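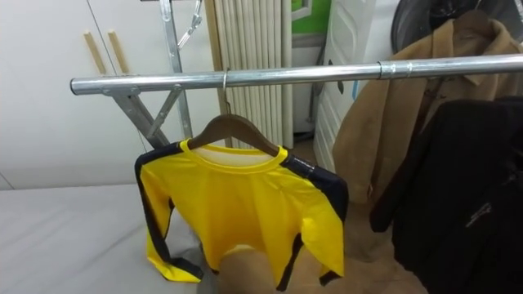

My father kept a notebook of the hours he spent with us. He drove a delivery van at night, and he was afraid that one day we would say he had been absent. When he died in May, I found the notebook in a drawer and I added everything together. It came to 1,261 hours, over 15 years.

At first this number made me sad. Then I tried to remember those hours, and I could find maybe twenty of them. The rest has gone, though I was there and I was awake.

I think parents today worry too much about the total. My neighbour Amnuay Kaewkla has two small sons and he apologises to them every evening for his work. The boys do not understand why he is sorry. They want him to sit down and look at their drawings.

I do not say that hours have no value - a child who waits at the window knows very well how long an afternoon is. But my father could have stopped writing and stayed with us at the table a little longer. I would have liked that. I have put the notebook back in its drawer, and I have not started one for my daughter.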